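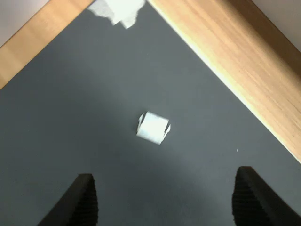
Grastari wrist kit, three months in. 4 out of 5

Bought for: collecting demos for paper handling (folding, unfolding, picking up sheets, tidying scraps). One arm, one pair of fingers, one camera looking down past the fingertips. Small lab, five of us, no budget to speak of.

Short version – buy it if you do small tabletop stuff. Don't if you need wide reach or you're working with anything heavy. Long version below, typed between sessions so excuse the mess.

What you get
Wrist mount, camera, two ribbed finger pads per set (we got 3 sets), the cable, recording software, a bag of screws with no labels on it. No manual in the box. It's on the website under Downloads, second tab, not the first. Took me a while.

Setup
Mount went on in one evening. Calibration was a pain the first time and fine every time after. The wizard wants the fingers fully open and won't tell you thats the problem if they aren't, it just sits there. Thilini Majumder worked that out after I'd reinstalled everything twice. Thank you Thilini.

We put the arm over a gray matte surface with wood rails. Matte matters a lot. Our old bench top was glossy and half of the early episodes had a big white glare patch right where the paper went. White paper on glare, good luck. Switched, problem gone. Still get the fingers' own shadow across the near side when the lamp is behind the arm, we left that in on purpose so the policy sees some of it.

The fingers
Best part of the kit. Ridged inner face, fine grooves, tapered with a round tip. Paper is awful for grippers – it slides, it creases where you don't want, it sticks flat and you can't get under it. With the smooth pads from our previous setup (Hisivcombe, the older model) we lost the sheet on the lift all the time. These hold a single sheet by the edge most tries. Folded packets, easier still.

Downside, the grooves fill up with paper lint. Brush them daily. I use an old toothbrush. Also they squeak on the wood rail if you drag them and Mwanahawa has asked me to stop.

The camera view
Good angle, both fingertips show at the bottom and the work sits right between them or just ahead. You can see the crease lines on a folded piece, which I wasn't expecting at this price. You can see tiny crumbs of torn paper too, so clean up or don't, but pick one. More on that further down.

Motion blur is the weak point. Move quickly and the paper goes soft. Default shutter setting is too slow for our room. There's a setting for it, Advanced, then Sensor, then untick auto. Picture gets darker so add a light. We still get some blur and I've stopped throwing those episodes out. Karthikeyan Namboodiri trained with and without them and the with version did better on fast approaches, so they stay.

Recording software
Ok. Not great. Start and stop on a foot pedal (sold separately, get it). Saves each episode to its own folder with the joint data alongside. Syncing has been solid, never found a gap that wasn't our own fault.

Things that bug me:
No way to tag an episode bad while recording. You have to remember and go back later. We keep a paper notebook next to the pedal like it's 1985.
Export to the Nallel format drops the gripper width unless you tick a box, and the box is off by default. Lost an afternoon of work to this. Tick the box!!
Playback stutters on long episodes.
Undo delete does not undo the delete.

How much we collected
433 episodes kept so far. 162 of those are folding, the rest is pick up, flatten and clear scraps. Awuor Rweyemamu did most of the folding ones and hers are the cleanest by a mile. Slow hands, same speed every time. Mine are jerky. The policy trained on only mine was also jerky, so lesson learned there. Mixed is better than either, we think, still testing.

Our first 200 were too tidy. Paper in the middle, square to the rails, nothing else on the surface. Trained on that and it fell apart the minute a crumpled bit was sitting up in the corner. It went for the crumple instead of the packet, over and over. So now we leave junk around. Scrunched tissue against the rail, little torn specks, packet turned a bit off square. Takes longer to set up, worth it. This isn't the kit's fault but the getting started guide shows nothing but perfect clean surfaces and I wish it didn't.

Teleop feel
Fine for small moves. Slight lag, you get used to it. After an hour my hand cramps, the handle is shaped for somebody with bigger hands than mine. Nassoro Owino has no complaints and he does two hour blocks. We swap out at 45 minutes now and the late episodes look a lot less sloppy.

Support
Emailed twice. First reply same day and useful (the calibration thing, after we'd already fixed it). Second one, on the export box, got "we'll pass this on" in April and nothing since.

Compared to others
Tried a Dmytriv unit on loan for a while. Nicer software by far, you can tag and trim right there in the recorder. But smooth pads, and the camera sits so high the fingertips were tiny. For boxes and cups I'd take that one. For paper no.

Wear
Pads on set one are rounding off at the tip, still usable. Cable has a kink near the wrist, taped it. Mount hasn't moved at all and we've knocked it plenty.

Would I buy agian? Yes. Losing one star for the software, would be half a star if they turned that export box on. Will update when we've run the second set of pads down. If anybody has a good way to clear lint without taking the fingers off please post it in the comments, the toothbrush is starting to shed.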